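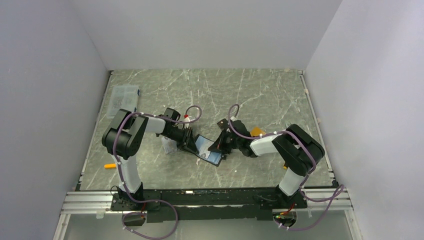

Two-arm cell at Garkomitz back in service after cable and base work

The two-arm tabletop cell at Garkomitz returned to its normal schedule in May 2023 after a maintenance stop that covered the wrist cables, the base fasteners, the gripper fingers and the calibration between the two arms. The cell was down for two working days. It had been running with a reduced work area on the right side since the middle of the previous week.

The stop was planned by Priya Crenshaw, who has charge of the small cells at the site, and carried out with Arlo Gallagher from Jeltitz, the firm that built the mounting rail and supplies spare parts for it. The work order lists four jobs. Three were completed as written. The fourth, replacement of the tabletop trim screws, was reduced to an inspection when the correct length was found to be out of stock.

The fault that led to the stop was a drop in communication with the right gripper. It first showed up as a single timeout during a handover task, in which both arms hold a flat panel at opposite sides and turn it before one of them lets go. The controller held position and raised a fault. The operator cleared it and the task ran to the end. Over the following shifts the timeout came back, always with the right wrist rolled well toward the back wall, and never when the arm was parked.

"If it only drops out at one end of the roll, you look at the cable before you look at the gripper," Crenshaw said.

The data and power cable to each gripper on this cell runs outside the arm. It is purple, leaves the gripper in a loop above the wrist, follows the forearm over the elbow housing and comes down past the base to the front of the rail. White zip ties hold it to the arm along the way. The loop at the wrist has to be long enough for full roll in both directions. If it is too short, the connector takes the load. If it is too long, it can catch on the elbow housing or on the other arm during two-handed work.

Gallagher measured the right loop and found that the first tie behind the wrist had crept forward along the forearm, which shortened the free length. The connector latch had not failed but could be moved by hand with the wrist at the end of its travel. The cable was replaced along with every tie on that arm. The left cable tested good and was kept, with new ties at the wrist and elbow.

Tie positions are now marked on both forearms with a fine scribed line, so that creep can be seen during the daily check. The ties are pulled snug and then backed by a strip of rubber under the head. Earlier practice was to pull them tight against the bare cover, which held well at first and then slipped once the cover had warmed up a few times.

The slack that hangs off the front of the rail was left as it was. Gallagher had proposed a tray under the mounting plate to carry it. Crenshaw turned this down for now on the grounds that the bases are still moved from time to time, and a tray would have to be taken off at each move. The proposal stays open in the site log.

The second job was the bases. Both arms are bolted to a black mounting plate that sits on an aluminum extrusion running from one side wall of the cell to the other. The bolts go into nuts in the extrusion slot, and the nuts can settle. On the right base, two bolts turned before reaching the set torque. None moved on the left. All were taken out one at a time, cleaned, fitted with fresh thread locker and torqued in a cross pattern, then checked again the next morning after the arms had run a warm-up program overnight.

Once a base has been disturbed, the distance between the two arms can no longer be taken from the old file. The site recalibrates by having each arm touch the same set of points on a plate clamped to the table. The routine uses 41 points. On the first pass, 39 were accepted and two were rejected for excess spread. Both rejected points were at the back of the table near the right wall, where the arm is close to full reach. They were repeated at lower speed and accepted.

The result showed that the right base had shifted by a small amount toward the front of the rail compared with the previous calibration. Crenshaw said the shift was too small to see in single-arm work but large enough to matter when both grippers are closed on one rigid part. In that condition each arm tries to reach its own idea of the correct position, and the part carries the difference as a side load. The motor current logs from the earlier handover runs show this as a steady offset on the right wrist. The offset was gone in the runs made after calibration.

The gripper fingers were the third job. They are black, angled toward the tip, and work as a parallel pair. The pads on the inner faces wear first at the tip, where thin parts are held. Pads on both grippers were changed as a set, including the left pair, which had some life remaining. Mixing old and new pads gives the two hands different grip at the same commanded force, and the site has dropped parts that way in the past. Grip force was reset to the default after the change and will be tuned again after the first week.

Acceptance was done with the handover task that had shown the fault. The site procedure calls for 50 handovers in a row with no communication fault, no protective stop and no visible slip of the part. The first attempt was halted early by a protective stop on the left arm. The cause was a speed limit left in place from the calibration routine, which conflicted with the task program. With the limit removed, the count was started over and completed without a stop.

Thaddeus Lyons, who writes the task programs for the cell, used the downtime to change how the controller responds to a gripper timeout. Under the old setting, both arms froze where they were with the fingers closed. The new setting does the same for the first second, then lowers the stiffness of both arms so that a shared part is no longer under load while the operator reaches the panel. Lyons said the fingers will stay closed in all cases and that the change applies only to two-handed tasks.

The daily check for the cell has been rewritten as well. The operator now looks at the tie marks on both forearms, rolls each wrist through its full range with the grippers empty, watches for cable contact at the elbow housing, and confirms that the status lights on the bases agree with the state shown on the controller. The last item was added at the request of Latrice Benavides, the evening operator, after a shift in which the controller screen had stopped updating and the lights gave the only correct reading.

Base bolts move from a yearly check to a quarterly one. Calibration will be repeated after any bolt is found loose, after any contact between an arm and a wall, and after any base move. The old rule left the decision to whoever was on shift.

Fitzgerald Calloway, who manages maintenance at Garkomitz, said the same cable and tie inspection will be carried out at the Itanmont site, where a cell with the same rail and the same outside cable route has been running for a longer period. No faults have been reported there. The replacement cable is a stock part from Myung, and one spare for each arm is now kept at both sites.

The trim screws along the sides of the table are on order. Those now fitted were checked for height and none stood above the trim. They will be changed at the next planned stop, which does not require the arms to be removed or the calibration repeated.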